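Looking After Old Books at Home

My grandmother kept her books in the hallway, where it was dim and cool and a little drafty, and when they came to me in October, in more boxes than my poor car had ever carried, they were in far better shape than the ones I'd been "taking care of" myself for years. Mine had been living over a radiator. So this page is partly tips and partly a confession, and if you've got a shelf of old hardcovers you love and feel slightly guilty about, pour yourself something (and set it down well away from the books!) and we'll go through it together.

Where to put them

Inside walls are best. An outside wall gets cold in winter, and a shelf pushed flat against it can trap damp behind the books where you won't notice until you smell it. If an outside wall is all you have, pull the books forward an inch or so and let the air move. Keep them out of attics and basements, please, even nice basements. And keep them out of direct sun, which fades red and purple spines faster than you'd believe. I have one green-and-formerly-red set of garden books that shows exactly where the curtain used to stop.

Stand them up straight. A leaning book slowly twists at the hinge, and once it has learned to lean it'll lean forever. If the shelf isn't full, use a proper bookend with a tall back, or fill the gap with a couple of sturdy books of the same height. Very big and heavy ones, atlases and family Bibles and so on, are happier lying flat, two or three to a pile and no more.

Don't pack them tight, either! You should be able to slide one out without a fight.

Taking a book off the shelf

We all do it the wrong way, hooking a finger over the top of the spine and tugging. That little lip of cloth at the top is the first thing to go, and it goes with a sad sort of ripping sound. Push the books on either side back a little, take hold of the one you want by the middle of its spine, and draw it out. My friend Maite Sarmiento taught her kids this when they were tiny and they still do it at the library, to the great delight of the staff there.

Decorated spines need a bit of extra thought. Gold lettering sits right on the surface, and fingers and rough dust cloths wear it away letter by letter.

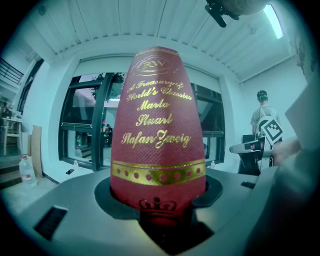 Stefan Zweig's "Maria Stuart," with its gold lettering and little crown. Hold a spine like this one lightly, and never rub the gold.

Dusting

Twice a year is plenty for most homes. I do mine before the heating comes on and again in spring, and I spread it over a couple of evenings with the radio going. Take the book down, hold it firmly closed so the dust can't work its way between the pages, and brush along the top edge away from the spine. A soft, wide paintbrush is lovely for this. I use a cheap one that I bought for a bathroom cabinet and never got around to using, and it's been on book duty ever since. Wipe the shelf itself with a barely damp cloth, and then wait until it is bone dry before anything goes back on it. I mean it about the waiting. Go make a sandwich.

A vacuum is fine for the shelves. For the books themselves I'd only use one with a brush attachment on the lowest setting, with a bit of old stocking stretched over the end, and never on anything with loose or flaking edges.

Please skip furniture spray, baby wipes, and glass cleaner. Skip leather dressing too, unless someone who really knows has told you to use it on that particular book. I ruined a pretty little poetry book with saddle soap and I'm still cross with myself.

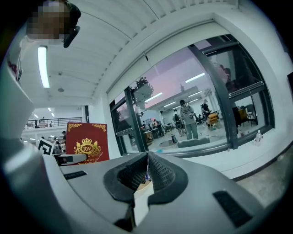
Musty smells are the thing I get asked about most, so let me give you my whole routine. First, be sure there's no live mold. Anything fuzzy or smeary goes in a sealed bag, away from everything else, and if the book matters to you, call a book conservator before you try anything at home. If it's only a smell, stand the book up with its pages slightly fanned, in a dry room out of the sun, for a day or two. That alone fixes a surprising number of them.

If it doesn't, get a big plastic storage box with a lid. Put an open bowl of baking soda in the bottom and set the book beside it on an upturned dish, so the powder never touches the paper. Close the lid and leave it be for 14 days, peeking in now and then to make sure everything's dry. Şengül Türkmen, who lives across the street and has more cookbooks than shelves, swears by plain unscented cat litter in place of the baking soda, and I have to say her books smell of nothing at all.

Small repairs, and when to stop

A torn page wants patience and not much else. Regular sticky tape is a terrible idea: it yellows, it oozes, and it takes the print with it when somebody finally peels it off. If a page has come loose, tuck it back in its place and tie the book around the middle with flat cotton tape, bow at the front edge, until you can have it looked at. Rubber bands are just as bad as sticky tape, by the way. They bite into the covers and then they melt.

For turned-down corners, unfold them gently with a clean fingertip, lay a piece of plain white paper on each side, and put the closed book under a few heavy ones for a week. No irons! Barış Ersoy told me he once tried the iron on a paperback, and I'll leave the rest to your imagination.

And do keep reading them. Clean, dry hands are all you need for ordinary old books, and a bookmark made from a strip of plain paper will do nicely.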